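Subject: Re: [paths-list] Verge cutting and surface works, Istach to Mutiso section

To all subscribers,

The Trails Office thanks the member who wrote to the list on behalf of the Esska residents' group. The relevant part of the message is quoted below, followed by our reply.

> The grass beside the gravel path has not been cut since spring, and
> several of our members would like to know whether the mowing has been
> dropped from this year's program. We would also ask that the fence be
> inspected before winter. Finally, is it true that the path is to be
> paved?

Mowing has not been dropped. Under the current maintenance plan, the verges between Istach and Mutiso are cut 2 times a year, and the first cut was moved to the end of June to allow the wildflowers to set seed. The contractor, Skillel, will mow a strip on each side of the path and leave the remaining growth standing until fall. Cuttings will be raked off the gravel the same day.

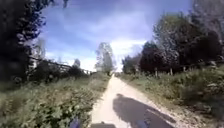
With regard to the fence, the office has set aside $3,445 for repairs along the full section. Posts and rails will be checked by hand, and the bushes growing at the base will be trimmed only where they prevent access to the timber. Weathered rails that remain sound will be kept. Members who know of a loose or broken rail are asked to report it to this list, giving the distance from the nearest gate.

There is no plan to pave the path. The section to be resurfaced measures 807 feet and will be topped with the same grade of gravel, rolled and left to settle. Access for walkers will be maintained throughout – cyclists will be asked to dismount while the roller is in use. Work will begin at 10 a.m. each day so that early users are not inconvenienced.

Requests concerning the trees on the Mutiso side should be sent separately, as these are handled under a different budget. A schedule for the fall cut will be posted to the list when the contractor has confirmed it.

Trails Office
Istach District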